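Squeaky floor in upstairs hallway, carpet on top. Any fix without ripping it up?

posted by mossyporch, 5/5/26

We moved into a 1970s split level in Moltaleck in December and the upstairs hallway squeaks like crazy. It's worst right outside the bathroom, so every 2 a.m. trip wakes up the whole house. The carpet is in decent shape and I really don't want to pull it. The hardware store sold me a bag of Pliko powder and I feel a little silly, because that's for bare wood, right? Is there a way to do this from the top? There's a finished ceiling underneath.

tuckerbird_

Yep, take the powder back. What you want are the snap-off screws made for going through carpet. I used the Grestitz kit in my old place and it was 123 times better than living with the noise (my wife's number). You find the joist, drive the screw through the little tripod thing, then rock it sideways until the head breaks off below the carpet.

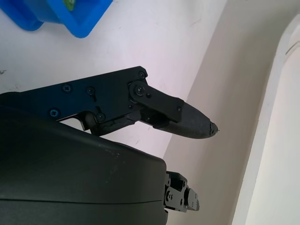
Finding the joist is the part that takes forever. Mine were 16 inches apart, but don't trust that in an older house. Knock along the floor, then poke a thin finish nail through the pile and see if it hits solid wood. Part the carpet fibers with your fingers first or you'll snag a loop and make a run. Ask me how I know! And have somebody walk on the spot while you listen, it's hard to do both yourself.

gravelpit77

just put a rug on it

dot_in_the_basement

Agree on the screws, but go easy near that bathroom. Check where the pipes run before you drive anything into the floor. We hit one and the ceiling repair was over $2,000. Also, Lemaire makes a longer screw if you've got thick padding. I needed those on the stairs and the short ones did nothing.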